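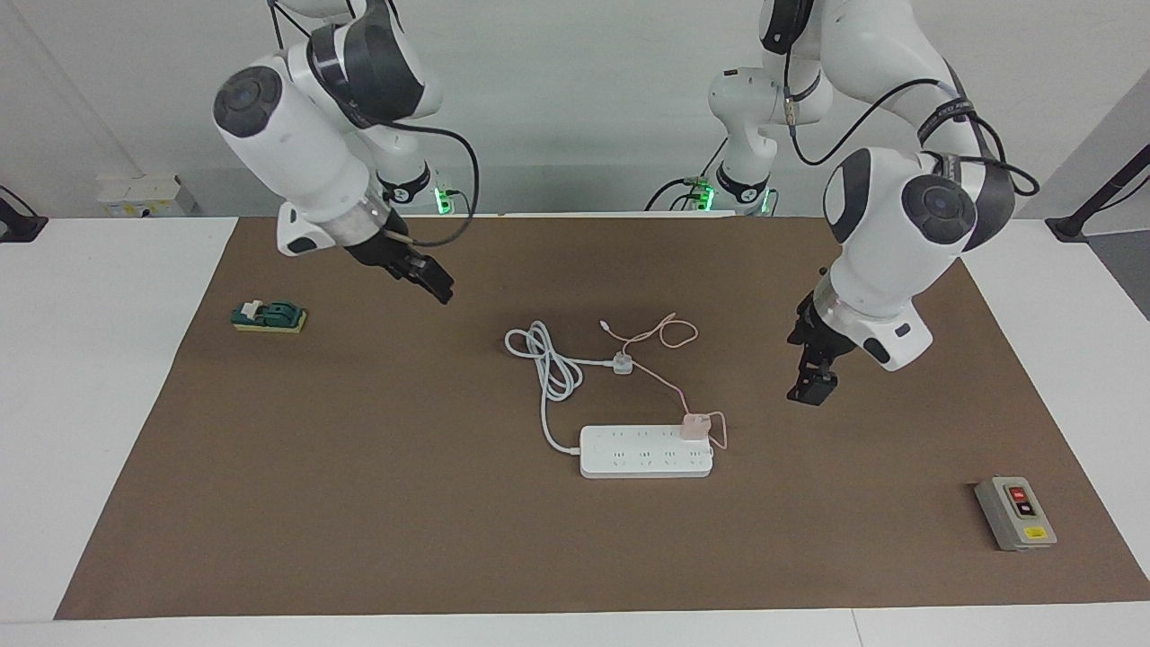
**Two-arm cell on the electrical bench: how has it changed your shifts?**

**benchrat_9**

We do returns and rework for small electrical goods. Extension leads, chargers, switches, control boxes, that sort of thing. Until January it was all done by hand at four benches. Now one of those benches is a two-arm cell and the plan is for a second before the summer.

The cell does the sorting and the basic handling. Pick the item up, turn it over, unplug whatever has been left plugged in, put it where it needs to go. A person still does the electrical test and signs the label. On paper nothing has changed for us except that we lift less.

In practice I now spend most of my shift laying parts out on the brown mat and clearing them off again. I used to do a bit of everything. Interested to hear from anyone whose place has gone the same way, and whether it settled down or got worse.

**Wandeo**

Same setup here, more or less, running for longer. The first couple of months were the worst because the arms were slow and everyone stood about watching them. After that people stopped watching and got on with their own work.

The loading job is dull, I agree. We rotate it every two hours. Ask for that in writing now, before the second cell goes in, as it gets harder once there is a rota built around who does what.

**kettle_lead**

What does it do with cable? Ours copes with boxes and anything stiff. Give it a power strip with the flex in a heap and it picks at the same loop until someone goes over and presses stop.

**benchrat_9**

Cable is the weak point here too. Power strips are the bulk of what we get back and they never arrive neatly wound. A lead lying in loops is fine for a person, you just find the plug and pull. The arms need the plug clear of the coil or they will take hold of the wrong bit.

The thin phone charger leads are harder again. If there's a charger still in the strip with its lead trailing across the mat, I move the lead to one side before I start the run. I'm told I am not supposed to.

**Isix**

You aren't supposed to because they want to know what it does with the mess. If you tidy up for it, the numbers look good and then the second cell goes in with nobody loading it. Then it falls over and you get the blame.

Leave the lead where it lands. Log the stop. Let the people who bought it look at the log.

**benchrat_9**

Fair point, but the stops count against our shift. Target is 92 items and a stuck cable can cost me 20 minutes if the tech is at lunch.

**Isix**

Then the target is what you need to argue about. You are doing unpaid tuning work and it's hiding the problem.

**oldfuse**

I'll disagree with Isix. I did hand rework for a long time and my wrists are finished. Pulling tight plugs out of sockets all day did that. If moving a cable to one side means the machine does the pulling, I'd move the cable and not think about it.

People on here talk about the old bench work as if it was a craft. Some of it was. A lot of it was the same switch, the same lead, the same box, all day long, with a supervisor asking why you had stopped.

**kettle_lead**

Both can be true. My wrists are better than they were. I am also more bored than I have ever been at work, and I've been on nights.

**Vonberg_nights**

From the tech side, since the tech at lunch got a mention.

Most of my call-outs to our cell are for layout. Things put down too close together, or a part right out by the edge because there was a space there. The arms are fine with a small knife switch if it has some room round it. Same with a push-button box sat on its own in a corner of the mat. Put either of them inside a loop of flex and I'll be over to see you.

So loading is a skilled job, in my view, and should be graded as one. We put that to our management. They agreed it was skilled and left the grade alone.

**Wandeo**

Sounds right. We got a small allowance for it, but only for the people who did the two-day course, and the course has been full ever since.

**plainwasher**

How many people went from the benches when it came in? That's the question I'd want answered and no one in this thread has said.

**benchrat_9**

None so far. One person retired and wasn't replaced. One moved to goods in, by choice as far as I know. We were told no redundancies as a result of the first cell. I noticed the word "first" and so did everybody else in the room.

**plainwasher**

That's how it went with us. Nobody was let go, and two years later there were nine fewer of us. Every leaver was a natural leaver. I'm not saying it is a plot. I'm saying count heads now and keep the figure somewhere.

**oldfuse**

Would those nine jobs have stayed without the machine, though? The site where I did my time never automated anything and it's flats now.

**plainwasher**

No idea. Neither has anyone else. I'd still keep the figure.

**Kurtulus_b**

Different question. Does anyone else's place let the bench staff change the programs? We had a half-day on it and I can now alter the hover height and the order it takes things in. It made a big difference to how I feel about the thing. If it keeps missing a switch lever I can do something about it before the tech gets there.

**Vonberg_nights**

We let two people do it. I'd have more, but every change has to be noted down and some people won't note them. Then I come in on a Friday night to a cell that behaves differently from the one I left and I have no idea why.

**Kurtulus_b**

We have a book on a string. Works well enough.

**benchrat_9**

Thanks all. I have asked about rotating the loading job and about the half-day training. Rotation is a yes in principle, starting once the new rota is done. Training is "being looked at".

I've also stopped moving the charger lead. Three stops on my last shift, all in the log.

**Isix**

Good. Keep your own copy of the log.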